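Section 4: Teaching the cell where the case is

OK, by now you have Morkumell installed, the arm talks to it, and you've done the joint check from Section 3. Good! This is the part I like best, because it's where the software starts to know things about the computer it's supposed to work on. I'll go through it the way I do it on my own bench, with a desktop tower on its side and a printed parts plate next to it.

You'll need both cameras running before you start: the fixed one looking at the table, and the small one at the wrist. Dabbas (that's the perception module, it has its own icon in the tray) wants to see both of them at once.

1. Open Dabbas and pick New Scene. Give it a name you'll recognize in a month. Mine are all called "tower" and a number, and I regret it.

2. Lay the tower down with the side panel off and the inside facing up. Put the parts plate to the left of it.

3. Jog the arm until the gripper hangs over the right side of the case, fingers down. Use slow mode, please.

4. Click Capture on the fixed camera, move the gripper a little, and click Capture again. Do the wrist camera the same way. A mixed set like the one I used is fine:
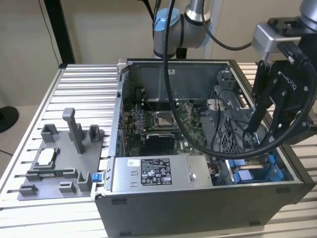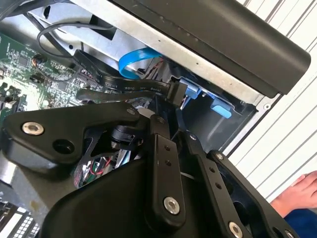
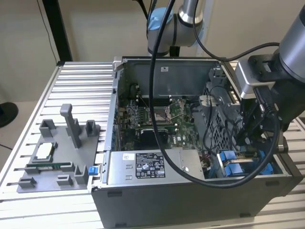
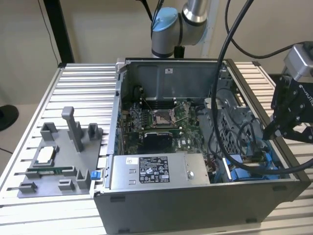
5. Click Solve. Dabbas lines up the captures and draws a green outline around the case and a yellow one around the plate. If either outline is crooked, drag a corner and solve again – it's allowed, I do it all the time.

6. Now mark your targets. Click the center of the CPU socket, then the pocket on the plate where the chip sits, then the memory slots. Each click makes a named point, and you can rename them by double-clicking.

7. Draw a keep-out box around anything the fingers shouldn't touch. I always box the power supply and the drive cage. Set the margin to 4 millimeters to begin with. I tried 2 once and the planner got a lot braver than I was.

8. Press Send to Planner. The points and boxes show up in Zarkix under the same names.

Note: the wrist view will always have a good chunk of gripper in it. Turn on Self Mask in the Dabbas settings so the solver skips those pixels, otherwise it'll happily treat a bolt head as part of the motherboard and you'll wonder why everything is tilted.

Note: if Zarkix shows no points at all, check the port. It should be 1695 on both ends. Some older Plestivwood bundles came with a different default, and the program doesn't complain, it just sits there looking pleased with itself.

Caution: the planner doesn't know about loose cables unless you tell it. Cables sag and swing, and a box drawn around one in a single capture won't cover where it goes when the arm moves. Draw those boxes big.

Caution: keep hands out of the case whenever the status light in Zarkix is green. Green means it can move, even if it isn't moving yet.

Before you run a real pick, do a dry run with the speed slider at 40 percent and one finger on the stop button. Watch the gripper go to each point in turn and stop above it. If it's off by the same amount everywhere, go back to step 5 and solve again. If only one point is off, you probably clicked a bit sloppily, so delete that one and redo it.

Save the scene when you're happy. Section 5 picks up from the saved file.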